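Urnine Meeting and Project Room
Room hire at Jenirero House

The Urnine Room is the largest of the rooms available for hire at Jenirero House. It is suitable for practical sessions, staff training, product trials and small group work, and may be booked by the half day or the full day. Organisations holding a Tello membership are entitled to the reduced rate shown on the current price list.

The room receives daylight through a wide bank of windows divided by dark uprights. Pipework runs in the open beneath the ceiling and must not be used to hang banners, lights or other items.

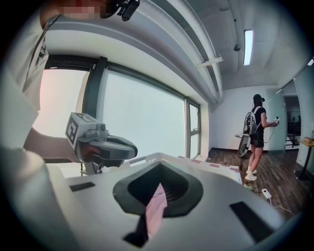 Furniture is supplied on request and set out before the hirer arrives. The standard layout seats 22 people at tables. A theatre layout, with chairs only, seats 40. Hirers who wish to bring their own benches or display units should give the outside measurements when booking, as the goods lift will not accept items longer than 134 cm.

Included in the hire charge:
Tables and stacking chairs
Wall screen with cable connection
Wireless internet access
Use of the shared kitchen on the same floor
Heating and lighting

Available at extra cost:
Plokier folding partition, to divide the room in two
Flip chart with paper and pens
Tea, coffee and biscuits
Overnight storage in the locked cupboard

Access is by the main entrance or by the ramp on the car park side. The building opens at 8 am from Monday to Friday. Evening hire may be arranged with the bookings office.

Bookings are confirmed in writing once a deposit has been received. Bookings cancelled fewer than 22 days before the hire date are charged in full. The hirer is responsible for any damage to the room or its fittings and must hold suitable insurance for any equipment brought on to the premises.

The room must be left clear and tidy at the end of the hire period. Waste should be placed in the bins beside the kitchen. Cardboard must be folded flat.

Please quote "Urnine Room" in all correspondence with the bookings office.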